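About Zestis

Zestis is a family-run tableware wholesaler. We supply restaurants, school kitchens and small hotels with plates, bowls, cups and serving dishes, and we've been doing it from the same building on Erus Road since Gorazd Begović took over the lease from his uncle.

The business started with one line of soup plates. Today our catalog lists 159 items. Most are stock pieces you can order any time, and a few come in only twice a year - ask before you plan a menu on them.

Our main lines are Skadano, a plain everyday range, and Dimitrov, which is heavier and costs a little more. Both can be mixed on one order. The smallest order we ship is four pieces, and we can hold up to 1000 for a customer who is opening a new site and doesn't have the storage yet.

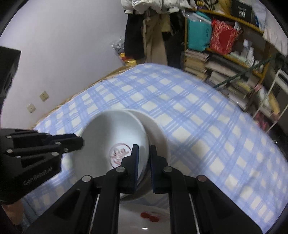 Breakages in transit are replaced if you tell us within a week of delivery. Keep the packing slip, as the batch number is printed on it and we need that to match the glaze.

The showroom is open mornings. Afternoons are by appointment, and parking is behind the building.

Prices on this site were last updated August 1, 2024.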